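Hallow: two arms, one small box

Gallery from the bench at Madley, November

Hallow is our study of how two low-cost arms share an object that neither can manage well alone. Bence Szekeres wrote the controller and Janka Sýkora ran the demonstrations, with the arms guided by hand through each task. We collected 191 demonstrations and held back none of the bad ones. The policy was then trained on the lot and tested on objects of different sizes and finishes.

Printed surfaces were the main question this time. Our earlier policy, Tekin, was trained on plain blocks and lost track of edges when the object had artwork on it. Adding a view from the wrist made the biggest difference, mostly in the last few centimetres before contact.
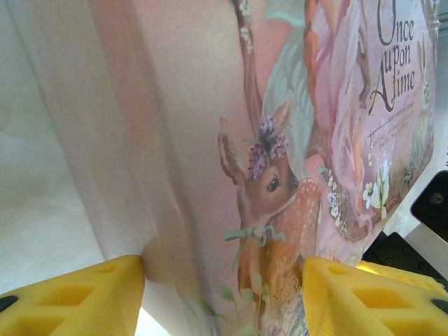 Wrist view, with the fawn artwork between the yellow fingers.

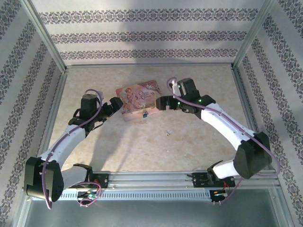 The box on the floor of the cell, with an arm to either side.

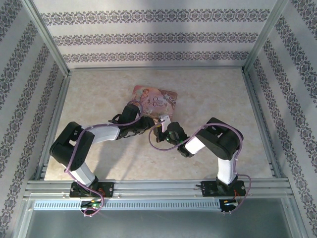 Both grippers near the middle, just in front of the "Once upon a time" artwork.

Over 132 test runs, the most common fault was one arm closing early while its partner was still lining up. Joonas Hirvonen added a short wait signal between the two, and early closing dropped to 11 runs in a repeat of the same set. It did make the whole motion slower. Teófilo Mamani is now checking whether the wait can be learned from the demonstrations and taken out of the controller. The write-up and the training settings are on the Hallow project page.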